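Robotik-AG Forum > Projekte > Klötze sortieren mit dem Arm

fadenlauf_83
14. März 2023
Hallo zusammen, ich melde mich endlich mal mit einem Zwischenstand, ihr habt ja so lieb nachgefragt! Wir wollen mit den Jüngeren aus der AG bis zum Treffen in Irnach so weit sein, dass der Arm die bunten Klötze nach Farbe zusammenschiebt. Greifen lassen wir erst mal weg, nur schieben. Im Januar haben wir noch darüber gestritten, ob das nicht zu langweilig ist, aber die Kinder sind mit Feuereifer dabei (und ich ehrlich gesagt auch). 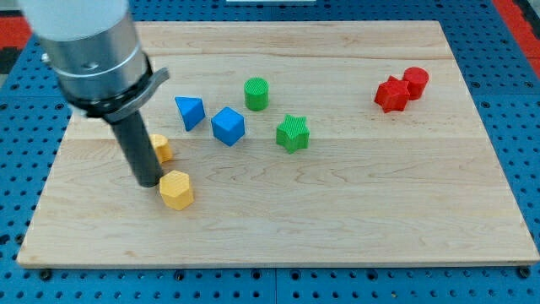
Robotik-AG Harnmont, Gruppe Schieben und Sortieren

Der Stab steht gerade bei den gelben, die roten liegen hinten rechts. Die Sterne machen uns am meisten Kopfzerbrechen, die drehen sich beim Schieben gern weg, je nachdem, welche Zacke man erwischt. Hat jemand einen Tipp?

kabelsalat
Schön sieht das aus! Ich würde die Sterne trotzdem rausnehmen. Wir hatten in unserer Gruppe 183 Durchläufe mitgeschrieben, und fast jeder Ärger kam von den Sternen. Nehmt Würfel und Zylinder, dann habt ihr in Irnach etwas, das läuft.

moosgrün
Da muss ich widersprechen, kabelsalat, so gern ich dich lese. Gerade an den Sternen lernen sie doch, warum man langsam anfährt und in die Mitte zielt! Bei uns ging es mit 2 kurzen Schüben deutlich besser als mit einem langen.

kabelsalat
Langsam anfahren lernen sie am Dreieck genauso. Aber gut, ihr habt mehr Geduld als ich.

fadenlauf_83
Danke euch beiden! Wir probieren am Donnerstag die kurzen Schübe, und wenn es gar nicht will, kommen die Sterne für Irnach in die Kiste. Bringt jemand wieder Kuchen mit?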